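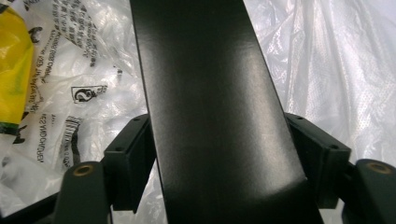

Student Projects > Materials and Packaging > Term Reports

Protective Packing of Long Painted Slats for Transport
Project report, Tretico workshop course

1. Background

The Purnik bench is a slatted outdoor seat that is shipped flat and put together by the buyer. Returned units were inspected during the fall term. Of 153 slats checked, 35 had damage to the paint, mostly along the long edges and at the ends. The flat face was seldom marked. The project compared two ways of packing the slats with crumpled filler so that the finish would reach the buyer in better shape.

2. Materials

The test slats were long, flat and painted a green dark enough to pass for black in weak light. The finish is satin. Gloss paint shows scratches sooner, but satin shows rub marks as shiny patches, and these can't be polished out without changing the sheen of the area next to them. The edges are slightly rounded, which helps the paint hold at the corners.

Filler was crumpled by hand and used once. Cartons came from Tedesco in a single size. Tape and corner pads were the same in both methods.

3. Method

Method A: slats stacked face to face with one flat sheet between each pair, filler at the two ends only.

Method B: a bed of crumpled filler over the whole carton floor, one slat laid on it, then filler again before the next slat. No slat touched another or the carton wall.

Cartons were carried by van over the Priltel delivery loop and unpacked on Saturday. Each slat was held by its edges and turned under a lamp. On a satin surface the reflection is a soft band down the middle, and a rub mark shows as a break in that band. Marks were recorded by position: face, edge or end.

4. Results

Method A gave 13 marked slats. Most marks were on the faces – the flat sheet had crept toward one end and left bare paint against bare paint. Method B gave fewer marks, all of them at the ends, where the filler had packed down.

Method B took longer to pack and used more filler. It also needed a deeper carton, so fewer slats fit on a pallet.

5. Discussion

The edge damage found in the returned units did not appear in either method. The likely cause is handling at the warehouse, and the van test did not cover this. A drop test was planned but not carried out.

Filler density was not measured. Two packers using the same amount of material produced beds of different firmness, and the softer ones settled more. A weighed amount per layer should be tried next.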